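Hi Guðlaug,

Okay, the February update for the Kanel grant! I meant to get this to you before lunch and then the stock boiled over, so it's coming to you at 4 p.m. with onion on the keyboard.

First the good stuff. The soup nights are packed. We've served 466 bowls since we opened the kitchen at Birnudwood, and the roasted squash with brown butter is still the one people ask for by name (Oluf wants it off the menu for a month so he can stop peeling, and I keep saying no). The barley and mushroom is catching up, though. We started toasting the barley dry in the pot before the broth goes in and wow, what a difference, it tastes like a whole other soup.

The cooking classes are going slower than I promised you. We planned four and we've run two. Azlan taught the flatbread one and it filled up in an evening. The pickling one had a lot of empty stools, and I think that was me putting it up against the school concert. The other two are moving to spring, when we can get radishes and baby turnips from Bullside and have something pretty to put in the jars!

Money: we're a little under on produce and a little over on dairy. Butter, mostly. See squash soup. The big pot from Thorlacius came in at the price they quoted and it's already got a scorch mark on the bottom that I'm choosing to call seasoning.

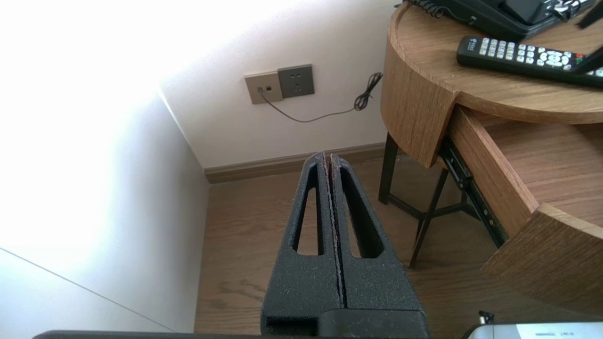 I also owe you the recipe booklet. Ívar has typed up most of it and Halldóra is testing everything at home with regular measuring cups, which has been humbling, as I apparently write "a good amount of salt" in every single recipe. She's fixed the lentil one and the rye crackers. The cardamom buns still come out flat for her and puffy for me, so we're baking them side by side next time to see what I'm doing differently.

What I need from you: can we shift what's left of the class money into spring without new paperwork? And would you like the booklet as a draft, or should I wait until the buns behave?

Come by for a bowl when you can. I'll hold back some squash.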